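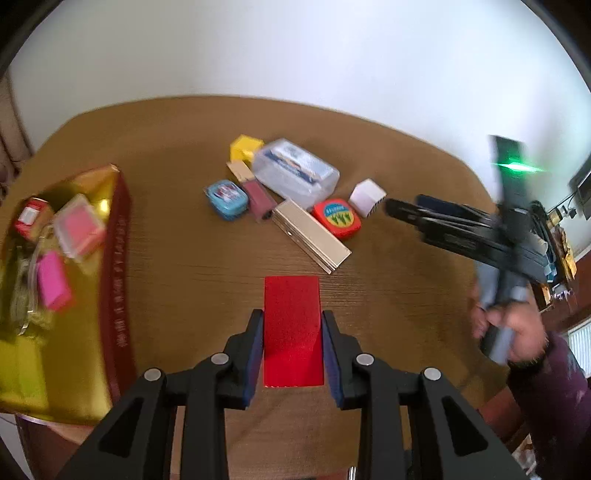

Two grippers at the sorting table, one holding a red box.

Software notes from the Sial group

The April release of Luler, our small planning tool for two-gripper work, is now on the shared server. Please update before your next session, as the old version can no longer read new recordings.

The largest change is in how Luler divides a recording into steps. Until now it looked only at finger width: when the fingers closed, a new step began. This was simple, but it gave many false steps when a person adjusted the grip on a small item. The new version also looks at the motion of the tool in the moments before and after closing. Obaidul Mondal tested it on 442 recordings of box-packing tasks, and the number of false steps fell by over 30 percent. He asks that you still check the borders by eye, especially when both hands move at the same time.

The second change concerns clusters. Our perception module, Hollis, has always been good with items standing alone and weak with items that touch each other.

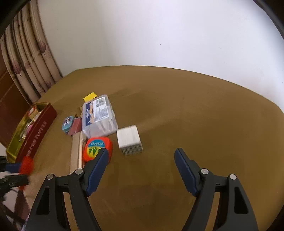
When a clear plastic case lies against a bright block, for example, Hollis used to draw one outline around both. The planner then chose a grasp point between the two items, and the fingers would close on the gap. Hollis now keeps up to 4 possible outlines for each cluster and passes all of them to the planner, which prefers the item with the most free space beside it. Planning is a little slower as a result. We think this is acceptable for tabletop work, but we would like to hear from anyone who uses it with a time limit.

Transparent wrappers are still a problem. The outline changes from one image to the next, and we have no good solution at present. If you have recordings where this happens, please mark them with the tag "wrapper" and leave them in the Darent folder.

Two smaller points. The replay window now shows the left and right tools on one common time line, and the offset between them can be corrected by hand. Also, log files are deleted after 14 days, so copy the ones you wish to keep.

Questions about step borders should go to Obaidul. For Hollis, please write to the group address and include the version number, which you can find at the bottom of the settings page.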